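マイクロブレイク

マイクロブレイク(英: micro-break)は、仕事や学習の合間に自発的にとられる、ごく短い休憩のことである。小休止、短時間休憩、ミニ休憩とも呼ばれる。昼休みのように就業規則で定められた休憩とは区別され、席を立って伸びをする、窓の外を眺める、お茶をいれる、同僚とひとこと交わすといった、日常のなかに溶け込んだ行動を広く含む。産業心理学、人間工学、組織行動論がそれぞれの関心から取り上げてきた概念で、疲労の回復という地味な問いが、集中力、気分、人間関係、働き方の裁量といった大きなテーマへつながっていくところに、この分野の尽きない面白さがある。

目次
定義と範囲
用語の変遷
理論的背景
種類
効果に関する知見
職場での導入
在宅勤務と小休止
学習場面への応用
測定の方法
批判と限界
関連項目

定義と範囲

長さについての統一された基準はない。文献の多くは上限を10分に置くが、画面から目を離すだけの数十秒を対象とするものもあり、どこまでを休憩と呼ぶかは研究の目的によって変わる。共通しているのは次のような点である。第一に、作業の中断が本人の判断でおこなわれること。第二に、中断のあとに同じ作業、または同じ勤務時間内の別の作業へ戻ること。この二つがそろっていれば、場所が会議室の隅であれ駅のホームであれ、小休止とみなされることが多い。

割り込みとは明確に分けて考えられている。電話が鳴る、上司に呼ばれるといった外からの中断は、作業を止めるという形だけを見れば小休止に似ているが、注意の資源を新たに使わせるため、回復の機会にはなりにくい。ただし境目はなかなか微妙で、隣席からかけられた雑談が、ある人には煩わしい割り込みであり、別の人には待ちに待った息抜きであるということが普通に起こる。同じ出来事が受け手によって正反対の働きをするというこの性質は、研究者を悩ませる一方で、議論を豊かにしてきた。

なお、トイレや水分補給のための離席を含めるかどうかについては立場が分かれる。生理的な必要にもとづく行動であって回復を意図したものではない、というのが除外する側の論拠である。含める側は、廊下を歩き、姿勢が変わり、画面から離れるという点で実質的な差がないことを重んじる。

用語の変遷

短い休みが働く人に及ぼす作用への関心は、工場労働の時代にさかのぼる。当時の関心は主として身体の疲労と作業量の関係に向けられ、「休止」「間(ま)」「作業間休息」など、訳語も現場の呼び名もまちまちであった。機械の速度に人が合わせる職場では、休みの配置は管理する側が決めるものであり、本人が好きなときに手を止めるという発想は入り込む余地が少なかった。

事務作業が増え、画面に向かう時間が長くなると、関心は目、首、肩、手首の負担へと移る。人間工学の分野では、姿勢を変えるための短い中断が盛んに論じられた。さらに、心の疲れや注意の消耗が問題にされるようになると、短い休みは身体を休めるだけのものではないという理解が広まった。呼び名にマイクロという接頭辞がつき、心理学の言葉として定着していくのはこの流れのなかである。

日本語には「一服」「ひと息」「小休止」といった表現がもともと豊かにあり、概念そのものは新しくもなんともない。大工や農家の午前と午後の一服は、茶と甘いものを伴う半ば儀礼化した休みであって、疲れをとると同時に段取りを確かめ合う場でもあった。学術用語が輸入されるはるか前から、休み方の知恵が暮らしのなかに蓄えられていたわけで、こうした民俗的な慣行を手がかりに現代の職場を見直す試みは、読んでいて実に楽しい。

理論的背景

小休止がなぜ人を元気にするのかについては、いくつかの考え方が並び立っている。

ひとつは、努力と回復の釣り合いに注目する立場である。仕事に力を注ぐと心身に負荷反応が生じるが、負荷が取り除かれれば反応はもとの水準に戻る。戻りきらないうちに次の負荷がかかると、少しずつ疲れが積み重なる。短い休みは、この積み重ねを途中で断つ働きをもつとされる。

もうひとつは、資源という見方である。人は集中力、意志の力、前向きな気分といった有限の資源を使って仕事をしており、休むことでそれらを保ち、あるいは補充する。この考え方の魅力は、休みの中身に目を向けさせるところにある。ただ手を止めるだけで足りるのか、好きな音楽を聴けばもっと補充されるのか、人と話すことはどうか。問いが次々に湧いてくる。

注意の回復に的を絞った考え方もある。書類を読み込んだり数字を照合したりするときには、意図的に向ける注意が働いている。この注意は疲れやすい。ところが、雲の動きや木の葉の揺れのように、努力せずとも自然に引きつけられるものを眺めているあいだ、意図的な注意は休むことができる。窓際の席が好まれる理由の一端を、この考え方はすっきりと説明してくれる。

心理的な切り離しという概念も欠かせない。身体が席を離れていても、頭のなかで仕事の続きを考えていれば回復は進みにくい。もとは退勤後の過ごし方について論じられてきたものだが、数分の休みにも当てはまるのではないかという見方が有力になりつつある。

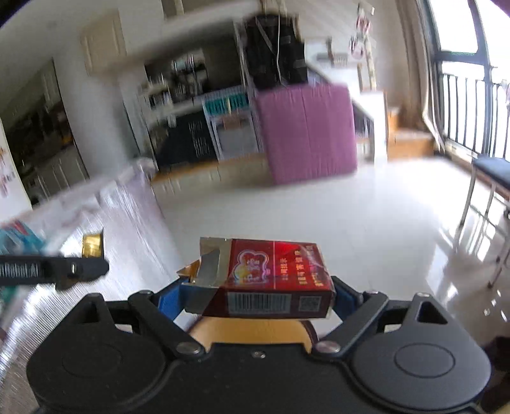
これら複数の理論は互いに排除し合うものではなく、実際の研究では組み合わせて用いられる。たとえば、窓の外を眺める休みは注意の回復からも心理的な切り離しからも説明でき、どちらの寄与が大きいかを見分けるには工夫を凝らした実験計画が必要になる。理論の側から新しい休み方が提案され、現場の側から理論に合わない報告が届く。この往復こそが研究の推進力になってきた。

種類

小休止の分類にはいくつもの案があるが、活動の内容にもとづく区分がよく用いられる。

弛緩型
目を閉じる、深く息をする、ぼんやりするなど、心身の活動水準を下げるもの。道具も場所もいらない。外からは何もしていないように見えるため、周囲の目が気になって実行しづらいという声が多い。

身体活動型
伸び、屈伸、短い散歩、階段の上り下りなど。長く座って働く人にとっては姿勢を変えること自体に意味がある。立ち仕事の場合には逆に、腰を下ろすことがこの型の役割を果たす。

社交型
同僚との雑談、家族への短い連絡など。気分が明るくなりやすいという報告がある一方、相手や話題によってはかえって疲れることもある。

飲食型
茶、コーヒー、水、軽い菓子など。香りや温かさを味わう要素と、給湯室まで歩く要素、そこで人に会う要素が混ざり合うため、どの成分が効いているのかを切り分けるのが難しい。研究上の厄介者でありながら、実践の場では圧倒的な人気を誇る。

認知型
本を数ページ読む、パズルを解く、仕事と無関係な動画を見るなど。頭を使う点で仕事に似ているが、自分で選んだ活動であることが違いを生むと考えられている。携帯端末の閲覧をここに含めるかどうかは議論が続く。

生活型
在宅勤務の広がりとともに注目を集めた区分で、洗い物、植物の水やり、部屋の片づけといった短い家事を指す。詳しくは後述する。

これらの型は実際には重なり合う。同僚と連れ立って自動販売機まで歩けば、身体活動型であり、社交型であり、飲食型でもある。人が一日のうちにどの型をどう織り交ぜているかを追いかけると、その人の仕事の性格や人柄までもが浮かび上がってくるようで、日誌を用いた調査の醍醐味はまさにそこにある。

効果に関する知見

活力と疲労感については、比較的まとまった傾向が報告されている。休みをとったあとには、とる前に比べて元気が出た、疲れが軽くなったと答える人が多い。変化は大きなものではないが、一日のうちに何度もとることができるのだから、小さな変化にも十分な意味がある。

作業成績については話が込み入っている。単調な確認作業や入力作業では休みのあとに正確さが戻りやすいのに対し、複雑な思考を要する課題では、数分の中断で目に見える改善が生じるとは限らない。深く考え込んでいるときの中断は、組み立てかけた筋道を失わせることもある。休む長さよりも、どのような切れ目で休むかが大切だとする見解が支持を集めている。

気分の面では、活動を自分で選んだかどうかが鍵を握る。同じ体操でも、号令に合わせて全員でおこなう場合と、思い立って一人でおこなう場合とでは、終えたあとの感想が異なる。とはいえ、全員でおこなう体操に一体感を覚える人も少なくなく、集団での休みを一律に低く見るのは早計である。

時間帯の影響も見逃せない。疲れきってからの休みより、まだ余力のある午前のうちの休みのほうが効率よく回復をもたらすという指摘がある。直感には反するが、考えてみればうなずける話である。浅い疲れは短い休みで戻り、深い疲れには長い休みが要る。マラソン走者が喉の渇きを覚える前に水をとるのと、どこか通じるところがある。

人による違いも大きい。刺激に敏感な人は静かな場所での休みを好み、人との交流から活力を得る人はにぎやかな休憩室に引き寄せられる。仕事と私生活の境目をはっきり分けたい人にとっては、勤務中に私用の連絡をすることが休みにならない場合もある。

職場での導入

企業の取り組みとしてよく紹介されるのが、文具卸のKasleyの事例である。同社は全社一斉の休憩時間を増やす案を当初検討したが、受注業務の波が部署ごとに異なるため見送り、代わりに「いつ立ってもよい」という申し合わせを部署単位で文書にした。文面は短く、離席の理由を述べなくてよいこと、戻りを急かさないこと、電話の取り次ぎは在席者が引き受けることの三点からなる。制度と呼ぶにはささやかだが、従業員740人の全部署に行きわたるまでには一年を要した。とりわけ電話の取り次ぎをめぐる調整が長引いたという経緯は、休みの問題がたちまち分担の問題になることをよく示している。

食品包装のBelliniでは、製造ラインの性質上、個人が自由に持ち場を離れることができない。そこで交代要員がラインを順に回り、作業者が短く抜けられる仕組みをとった。本人の裁量という定義からは外れかけるが、抜ける順番を作業者どうしで決められるようにした点に工夫がある。順番を譲り合ううちに、体調のすぐれない人を早めに休ませる気遣いが自然に生まれたと報告されており、この分野の事例集のなかでもひときわ心温まる一節となっている。

物理的な環境の整備も進められてきた。窓際に背の高い机を置く、階段の踊り場に腰かけを設ける、給湯室を広くするなどである。Mollgateの業務地区では、複数の事業所が共同で中庭を開放し、一周500メートルの散歩道を整えた。所属の異なる人々が同じ道を歩くことで、会社の外に顔見知りができるという思わぬ副産物もあった。

導入がうまく運ぶかどうかを左右する要因として、繰り返し挙げられるのが管理職の振る舞いである。休んでよいと掲示しながら管理職自身が一度も席を立たない職場では、掲示はまず機能しない。反対に、上に立つ人が気軽に伸びをし、茶をいれに行く職場では、規則がなくても休みがとられている。

在宅勤務と小休止

在宅勤務では、休みを取り巻く条件が大きく変わる。他人の視線がないため弛緩型の休みがとりやすくなり、寝転ぶ、歌う、楽器を鳴らすといった、事務所では考えにくい過ごし方も可能になる。その一方で、雑談の機会は減り、意識しなければ一日じゅう声を出さないということも起こる。会議が画面上で続けざまに組まれると、部屋から部屋へ移動する時間という隠れた休みまで失われてしまう。

生活型の小休止が脚光を浴びたのは、こうした背景による。机を離れて台所に立つ、乾いたタオルをたたむ、ごみをまとめるといった短い家事は、手を動かし、姿勢を変え、終わりがはっきりしている。仕事の成果がなかなか形にならない日でも、片づいた一角は目に見える。この小さな達成感が気分を持ち上げるのではないかと考えられている。
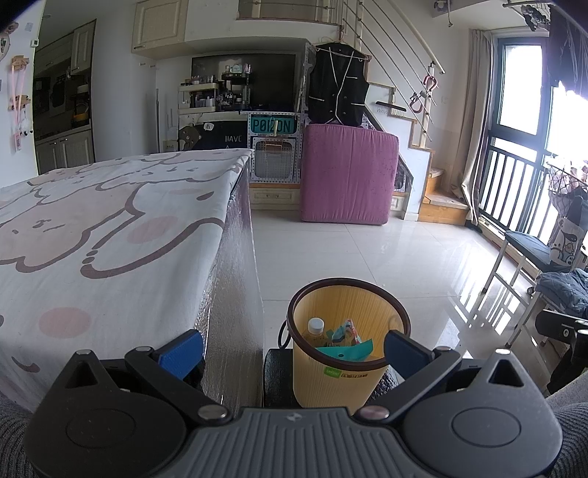 居間に置かれた、縁が焦げ茶色のくずかご

家事が休みになるかどうかは、分担のあり方にも左右される。自分で選んで手をつけた片づけは気晴らしになりうるが、義務として迫られる家事は第二の仕事であり、回復の妨げとなる。とくに世話を要する家族がいる場合、勤務の切れ目がそのまま家庭内の務めで埋まってしまい、名目上は休んでいるのに休めていないという状態が生じやすい。家庭内の役割の偏りを抜きにして生活型の小休止を勧めることには、慎重な意見が多い。

部屋の使い方も話題になる。仕事をする場所と休む場所が同じ椅子の上では切り替えが難しいため、数歩でもよいから別の場所に移ることが勧められる。部屋が一つしかなければ、座る向きを変える、照明を替える、床に下りるといった方法がある。限られた空間のなかで人々が編み出した工夫は驚くほど多彩で、調査の自由記述欄は宝の山である。

学習場面への応用

小休止の考え方は、学校や自習の場にも広がっている。授業の途中に短い中断をはさみ、立って隣の人と要点を話し合わせる方法は、休みと復習を兼ねるものとして教員のあいだで親しまれてきた。幼い子どもの場合には歌や手遊びがこれに当たる。

Hastsideの公共図書館では、自習席の利用者に向けて「30秒の遠望」と題した案内を掲げている。遠くの屋根や木立に目をやり、ゆっくり息をついてから机に戻るというだけの内容である。閲覧室の窓からよく見える建物の名を添えたところ、眺める楽しみが増したと好評で、季節ごとに案内を差し替えるまでになった。学びの場にこんな遊び心が加わるのは喜ばしい。

試験勉強のように締め切りのある学習では、休みへの罪悪感が問題になりやすい。休んだ時間を損失と感じると、休んでいるあいだも気が休まらない。計画表にあらかじめ休みを書き込んでおく方法は、この罪悪感を和らげる手立てとして紹介されることが多い。ただし、書き込んだ時刻が来ても乗っているときはそのまま続けてよい、という柔軟さを残しておくほうが長続きするようである。
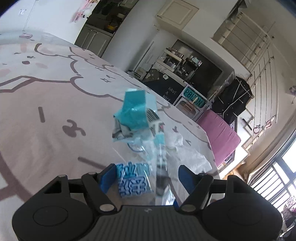 語学や楽器の練習では、休みのあいだにも学習が進んでいる可能性が論じられている。反復練習の合間に短い空白を置くと、再開した直後の出来がよくなることがある。手を止めているのに上達するというのは、練習に行き詰まった経験のある人にとって、なんとも励まされる話ではないだろうか。もっとも、効果の現れ方は技能の種類や習熟の度合いによって異なり、どの練習にも当てはまる黄金比のようなものは見つかっていない。

測定の方法

小休止は短く、しかも本人が意識せずにとることが多いため、測定には独特の難しさがある。

日誌法では、参加者が勤務日の節目ごとに、直前の時間帯にどのような休みをとったかを書き留める。生活の流れのなかでデータが得られる利点がある半面、記入すること自体が作業の中断となり、休みを増やしてしまうおそれがある。

経験抽出法では、端末が不規則な間隔で知らせを送り、その瞬間の活動と気分を尋ねる。記憶に頼らない点で優れているが、知らせがちょうど小休止に重なる確率は高くない。短い休みほど網の目をすり抜けてしまう。

実験室での研究では、課題の種類、休みの長さ、活動の内容を細かく統制できる。因果関係を論じやすい反面、実験室での休みは「休むように指示された休み」であり、本人の判断という肝心の要素が薄れる。観察法や、椅子の着座センサーを用いた記録も試みられてきたが、立ち上がったことはわかっても、その人が休んでいたのか資料を取りに行ったのかはわからない。

それぞれに弱点があるため、日誌と実験を組み合わせるなど、複数の方法を併用する研究が増えている。つかみどころのない対象をどうにかしてつかまえようとする創意に満ちた工夫は、方法論に関心のある読者にとって格好の読みものとなろう。

批判と限界

小休止への期待が高まるにつれて、批判も現れた。代表的なものは、過重な仕事量という根本の問題が、個人の休み方の問題にすり替えられるという懸念である。人員の不足や長時間労働を放置したまま深呼吸を勧めても、事態は改善しない。小休止は十分な睡眠、休日、適切な仕事量に取って代わるものではないという点で、研究者の見方はほぼ一致している。

管理の道具となることへの警戒もある。離席を促す通知は便利だが、離席の記録が蓄積されれば監視に転じうる。休みの回数が評価に結びつくと知れば、人は休むふりや働くふりを始める。記録を本人だけが見られるようにするなど、設計上の配慮を求める声は根強い。

研究そのものの偏りも指摘されている。調査の対象は事務職に集中しており、接客、運転、介護、保育など、手を離すことが難しい仕事についての知見は手薄である。こうした職種の人々が、客足の途切れた一瞬や信号待ちのあいだにどのような休みを見いだしているのかは、今後の研究が待たれる魅力的な課題といえる。

また、文化による違いも十分には調べられていない。茶の時間が社会全体に根づいた地域と、勤務中の私語が慎まれる地域とでは、同じ長さの休みでも意味合いが異なる。翻訳された質問紙では「休憩」という語の幅が言語ごとにずれるため、国際比較には細心の注意が求められる。

関連項目
心理的ディタッチメント
注意回復理論
バーンアウト
ジョブ・クラフティング
ワーク・エンゲイジメント
座りすぎ
昼寝
お茶の時間
ラジオ体操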